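7/6/18
K. Inthanon, dye bench, Stukville

Indigo vat no. 3, second attempt. Manee wants the recipe written down properly this time so here goes, will tidy later.

Stock made last night in the tall jar. Fructose, lime, indigo. Used the Raleo pigment, not the old tin, the old tin is too coarse and sits on the bottom whatever you do to it. Hydrated the pigment first with a splash of warm water and a few marbles in a lidded jar, shook till my arm gave out. No lumps. Worth doing every time.

Vat this morning: coppery skin on top, blue foam, liquid under it yellow-green when I drew some up in the pipette. Good. Smells less than the henna one did.

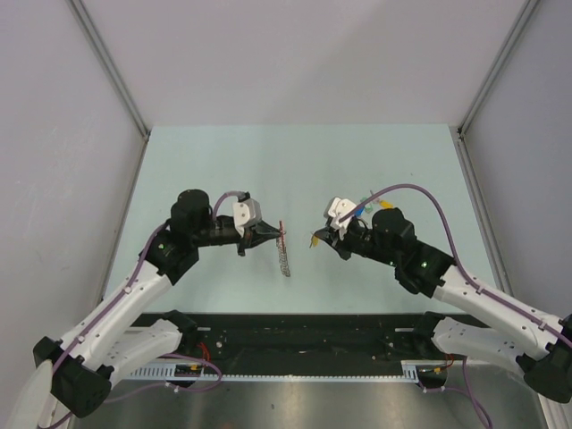 First dips on the Nuchit cotton, scoured yesterday, wetted out an hour. 8 minutes under, 13 out in the air, then back in. Went from green to blue quicker than last time. Three dips gives a mid blue, a bit grey. Seven gives what Manee calls the shop blue. Did not go past seven, vat was getting tired and I could see it going cloudy.

Linen is another story. Same dips, came out streaky along the fold. Think I squeezed it unevenly comming out, or there's still size in it. Re-scour the rest of the bolt before anyone touches it. Soda ash, long simmer, change the water once.

Rule for me: no stirring and dipping in the same half hour!! Sediment got on swatch 3 and left freckles. Manee likes the freckles. I don't.

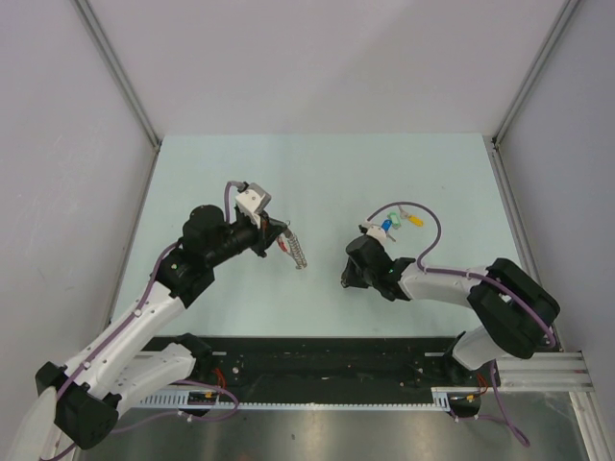 Color names for the Clukano order still not settled. They want a card of pale shades, one dip or less, and pale is the hard end because it washes back so much. Tried a weak vat (one ladle of stock to the small bucket) and got something very near the pale mint-white of that work surface, only bluer. Would pass for their lightest. After rinse and vinegar bath it dropped again, so dye a shade darker than wanted and let it fall. Need to see it dry, next to the light gray, before I promise anything.

Left for tomorrow:
- feed the vat, spoon of fructose, check pH before adding lime (not after, like I did)
- linen re-scour
- hang swatches in the window, half covered with card, leave to end of July
- Manee to check wieghts of the dry cotton, my numbers don't match hers
- more pH strips, we're on the last few

Lid on, blanket round the bucket. Temp was dropping when I left it.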